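**Progress report to the program manager: evaluation of the Itura pick-and-store kit**
Prepared by the evaluation team, Skolitz
Mar 31, 2025

This report covers the second period of the evaluation. The first report described the purchase and the delivery of the kit, so these points are not repeated. The question we were asked is whether the Itura kit can be recommended to small workshops that store mixed goods and can not pay for a full integration.

**Work done in this period**

The kit was installed by our own staff with the printed guide only. The installation took seven working days. Two of these days were lost on the controller licence, which had to be issued again by the reseller, Bilgin. After this the arm was calibrated and we began the trials.

We have now recorded 2,014 pick attempts, of which 900 were made with the factory settings and the rest with settings we adjusted ourselves. Each attempt is entered in the log with the type of item, the starting position and the reason for stopping, if it stopped. The log is in the shared folder and is complete up to the end of this period.

**Observations**

Rigid items give us few difficulties. Soft items, such as cloth and small bags, are slower, and the arm often closes on only one layer. Transparent packaging remains the weakest point. The planning software (Aka, delivered with the kit) sometimes gives a wrong height for clear plastic, and then the operator must confirm the position by hand. We reported this to Bilgin and received a software update, which we have installed but have not yet tested in a full series.

The documentation is good for the mechanical part. For the software part it is too short, and some menu names in the guide do not correspond with the names on the screen. A workshop without a programmer would need help at this stage, and the cost of this help should be included in any recommendation.

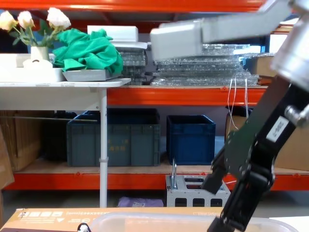 Concerning the budget, the spending is within the plan except for spare finger pads. We had foreseen one set and we have used two. The price of a set is 100 dollars, so the effect is small, but a buyer should know that the pads are a consumable part. The warranty does not cover them.

**Next steps**

- Repeat the series for transparent packaging with the updated Aka software.
- Ask Bilgin for a corrected software chapter of the guide.
- Write the cost comparison with the leasing offer, which we have requested but not received.

The final recommendation is planned for June. If the leasing offer arrives late, we propose to deliver the technical part on time and to send the cost comparison as a separate annex. We kindly ask for your agreement on this point before we start the next series.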